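Workshop notebook, kitchen fronts for the Moldale flat
Entry for Tuesday, July

Started at the bench before eight. The plan for today was to finish the sanding of the island panels, make the second paint sample and decide about the plinth. I managed the first two. The plinth is still open, see the end.

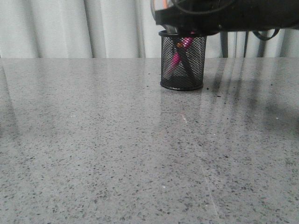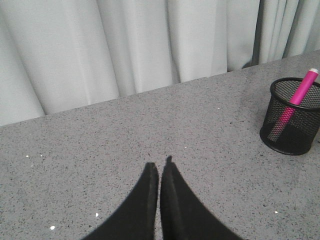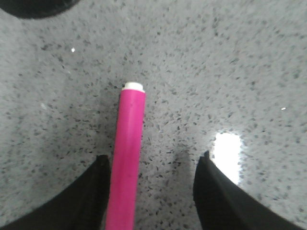
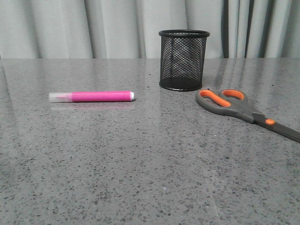

Speckled gray countertop.

Island panels. There are two long ones and the end piece. The end piece is the one people will see when they enter the room, so I gave it more time than it maybe deserves. The primer from last week was hard enough to sand, but on the inside edges of the frame it had collected into small runs. I cut them down first with a sharp scraper and only then took the paper. Last month I tried to sand such runs directly and I made hollows beside them, which showed very badly after the first color coat. Please everybody do the same with the scraper, also when it is late in the day.

The edges of the MDF drank the primer again. I put one more thin coat only on the edges, with the small brush, and let it stand over lunch. After lunch it still felt rough to the thumb in one corner. I will look at it tomorrow in better light and not decide now.

Paint samples. The customer wants white, but she says the first sample looks like a hospital. I understand what she means. It has a blue side to it, and in our shop with the tube lights this becomes stronger. Keith Bunting told me on the phone that the kitchen window in the flat goes to the north, so it will not become warmer there either. I mixed the second sample with a small addition of the yellow oxide paste and wrote the quantities on the back of the board. First board: straight from the can. Second board: 12 drops of paste in the small sample pot. I also made a third one with 20 drops, and this is already cream. I keep it anyway, because customers sometimes choose what we do not expect.

All the boards are with the satin finish. The full matte one looked nicer on the rack, but I rubbed it with a wet cloth and a little dish soap, and after 60 strokes it had a shiny place in the middle. For a wall cupboard this can be accepted. For the drawer under the hob, no. I wrote this to the customer and I hope it was polite enough.

Hinges. The box from Zutside came in the morning. The hinges are the right ones, but the mounting plates are for a thicker side panel than ours, and the screws would come through to the inside. I called and they will exchange the plates. The hinges can stay here. Do not use the plates for the Somogyi wardrobe either, I put them back in the box and taped it closed.

Drilling the hinge cups. I made a new stop for the drill press from beech, the old one had become loose and gave me two doors with the cups not on the same line. It was not much, but on a white door with a straight gap above it you see everything. The new stop is screwed from below and has a mark in pencil for the tall doors and another one for the short doors. I tested it on a piece of scrap and then on the broom cupboard door. Good both times. If someone moves the fence, please write it here in the notebook.

Drawers. Keith asked if the top drawer of the island can have a divider for knives and one for cloths. It can, but the runner we ordered takes away more width than in the drawing. I measured again and there is 29 mm less inside than he counted on. Two possibilities: we make the cloth side narrower, or we take the other runner, which is dearer and has a longer delivery. I would make the cloth side narrower. A folded cloth does not mind. He will ask her.

The drawer fronts themselves are cut and have their numbers on the back. One has a small dent at the lower corner, from me, when I put it down on the clamp. I filled it with the two-part filler and it must be sanded flat before it gets primer. Number is circled in red so that it is not forgotten.

Handles. She has chosen the long bar from the Tindia range and not the round knob. This means two holes per front and a jig. I began the jig from a piece of clear acrylic, which was maybe not the best idea, it cracked at the second hole. Made another one from thin birch plywood. It is less pretty and I can't see through it, but the center line is drawn on both faces. The sleeves for the drill are pressed in and sit tight. I have not drilled any real front with it, and I do not want to do it before she has held a handle against the door herself. With the knob she also changed her mind after she had it in the hand.

Plinth. The floor in the flat falls toward the balcony door. Keith measured it with the long level, and the difference over the island is bigger than what I would like to hide with a straight plinth. I see two ways. Either we cut the plinth to follow the floor, then the gap under the doors stays even but the plinth is visibly higher on one end. Or we set the feet, keep the plinth straight and close the bottom with a thin strip of silicone in the floor color. I prefer the first. From standing height you look at the gap under the doors and very little at the floor. But I would like to hear somebody else about it before I cut, the long piece is the only one we have in this length.

For tomorrow: look at the rough corner on the end panel, sand the filled drawer front, first color coat on the back sides only, sweep before painting. The extractor bag is nearly full. New roller sleeves are in the upper cupboard behind the masking tape, the short-hair ones, please leave the foam ones for the primer.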